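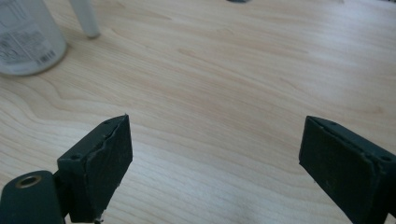
A worktable with a light wood grain and a white plastic bottle.

Lorcan Ó Néill has run the bat roost survey at Momport for 14 seasons. The roost is in a disused rail tunnel, and the count is made at the north portal from sunset onward.

The November count came to 268 bats, against 231 a year earlier. Ó Néill does not read much into the difference. "One night with wind at the portal will move the number that far," he said. "I look at the five-year line, and the line is flat."
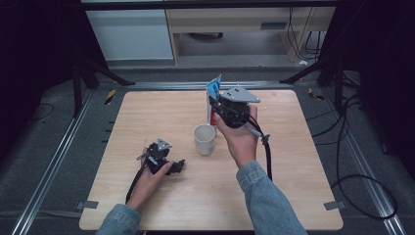
Two hand-held grippers in use over the table.

Most of the work goes into temperature. Loggers are fixed to the wall as far as 700 feet in, and they record once an hour. "The bats want it cold and they want it steady — the second part matters more," he said. "Every time they wake up they burn fat they can't replace until the insects are back."

He is wary of plans to widen the gate at the Phelan end, which would change the airflow.

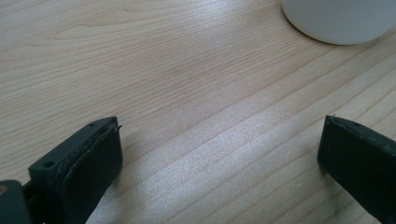 Light on the wood grain, with one dark gripper finger at lower left.

Asked what he would change, he named the logger spacing. "We have too many near the door and too few in the middle. I'd move four of them before next winter."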